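## Les tarifs, encore

Bon. J'ai relu mes devis du printemps ce matin, café froid. 16 devis envoyés, 6 acceptés. Et le seul client qui a discuté le prix — celui de la formule à 165 euros, la moins chère. Les gros projets a 1000, rien, signé.

Donc j'arrête la petite formule. Trop de mails, trop d'allers-retour. Korninetti reste en forfait mensuel, Rilora aussi.

Peur de perdre du monde ? Oui, un peu. On verra en octobre. 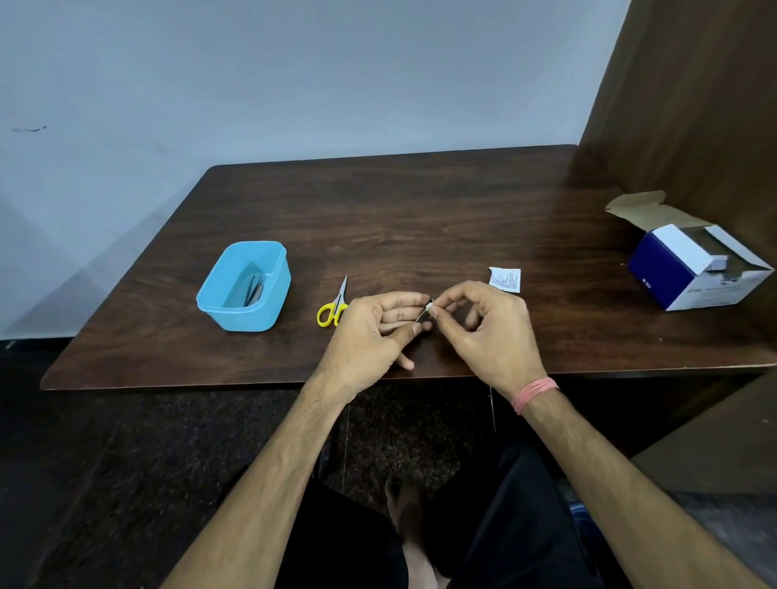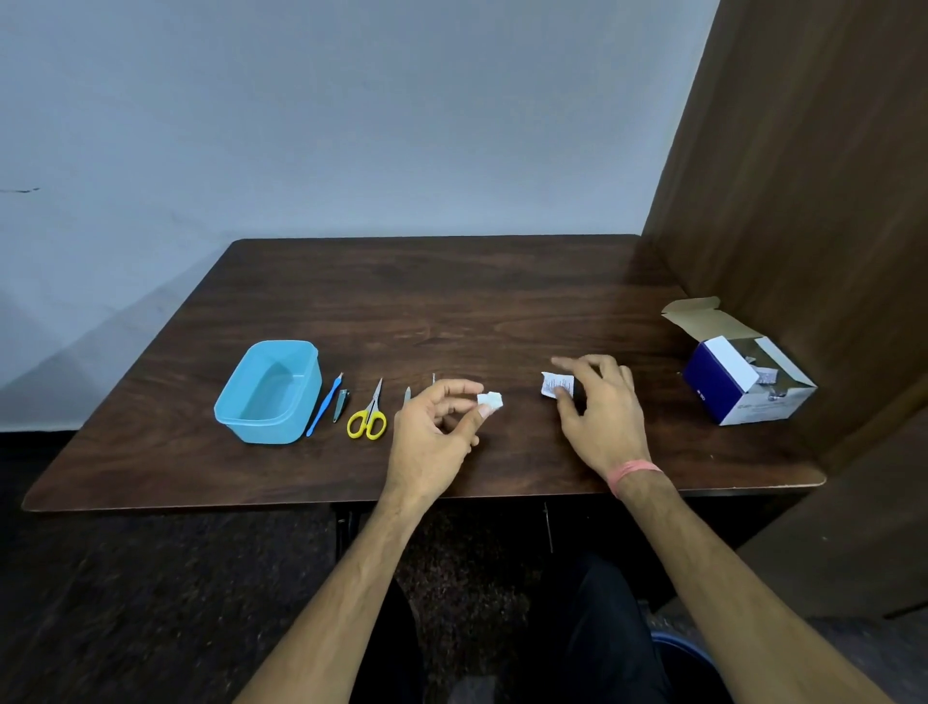 ## À faire avant vendredi soir... enfin, vite

- refaire la page tarifs
- prévenir Inthanon
- relancer la facture Neltanstead — deuxième fois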